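List: manipulation-data
Subject: Re: how many demonstrations for see-through objects?
From: Jade Whitlock
To: manipulation-data list
Month: September

Hello Kieran, hello all,

Sorry that my answer is long. I started to write three lines and then I remembered all the problems we had in spring.

Kieran Crabtree wrote:

> We are collecting demonstrations for a pick and place policy, one arm,
> parallel gripper, wrist camera plus one fixed camera. With solid objects
> (blocks, tins, cardboard boxes) we got a usable policy from 216 episodes.
> With clear cups and tubs the same number gives us almost nothing. The
> gripper closes too early or it stops above the object and waits.
>
> Two questions. First, is it only a matter of more episodes, and if so how
> many more? Second, do you clean your objects between episodes? One of my
> colleagues wipes everything with a cloth before each take and another one
> says this is a mistake. I would like to settle it before we record the
> next batch.
>
> We use the Pamano recorder, version from last winter, if it matters.
>
> Kieran

To your first question: more episodes helped us, but less than I expected. We went from a small set to 700 episodes with clear containers only, and the success rate went up a little and then stayed flat for a long time. What moved it again was changing how the episodes were spread. Before, one operator did long blocks with the same cup at the same table position, because it is fast. After, we changed the object and the start pose every 10 episodes, and we moved the lamp when we changed the object. It is slow and the operators complained, and they were right to complain, but the policy from that set was clearly better than the policy from the bigger and more boring one.

Our full set is now 3,539 episodes, with solid and clear objects together. I do not recommend that you start there. If I had to begin again, I would record a few hundred varied episodes, train, look at where it fails, and then record only for the failures.

To your second question, I am on the side of the colleague who does not wipe. In our first batch we cleaned everything very well, with a cloth without fibers, and the containers looked beautiful. Then we gave the robot to the people at Kılıçarslan for a trial, and their containers were handled all day and full of finger marks. The policy had never seen a mark on plastic. It treated the marks like an edge, or I think it did, I cannot prove it from the logs. The fingers came down in the wrong place again and again.

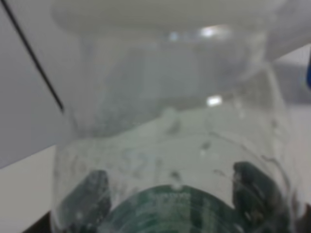
The wrist view is where the difference between clean and used plastic matters most. From the fixed camera you see a cup and you do not see much of its surface. From the wrist, when the fingers are already at the two sides, the container can take almost the whole view and everything behind it is soft. The streaks and drop-like smudges across the wall are then a big part of what the network gets, and so are the small glints, and the fingers themselves come in only as dark shapes seen through the plastic. If all your training containers are spotless, the policy learns this moment from pictures that it will not meet again in real use. So now we keep used containers in the set and we write the surface state in the notes for each episode: clean, marked, or very marked. Three words are enough. We tried a scale of five levels and the operators did not agree with each other, so we stopped.

I should say that we do wash things when they are sticky, or when there is something inside that should not be there. What we do not do is polish before a take.

Some smaller points, in no special order:

Check the exposure of your wrist camera. Ours was on automatic, and when a pale rim came close to the lens the rest of the image changed brightness in the last part of the approach. We fixed the exposure at the beginning of each session and the gripper closing became more stable. I do not know if Pamano lets you lock it from the menu. In the older version we had to put it in the settings file by hand.

Do not throw away the episodes where the operator hesitates and corrects. We deleted them at first because they looked ugly in replay. Later we put them back - this was roughly the time when the policy stopped waiting above the object, which sounds like your problem also. I would test this one before you record anything new, because it costs you only a training run.

Depth from our sensor was not useful on clear plastic. It had holes, or it gave the table behind. We still record it but we do not feed it to the policy for these objects. If somebody on the list has good results with depth here, I would be glad to read how.

Label the moment of contact. We do this by hand in the Vamik viewer, one key press for each episode. With clear objects it is hard to find the moment from the image only, so we show the motor current next to the video and the operator decides from both.

About stopping above the object: look if your operators wait there too. Ours did. They were checking the side screen before closing, for one second or sometimes more, and the policy copied it faithfully. We asked them to check during the approach and to close without a stop. New operators need some practice for this, so I leave their first session out of the set.

I can share our notes template and the object list, but the recordings belong partly to Stemero and I must ask before I send any. Tell me if the template alone is useful for you. Also please write which finger pads you have. With hard pads we crushed many thin cups, and an episode with a crushed cup needs its own label, or you will teach that too.

Best regards,
Jade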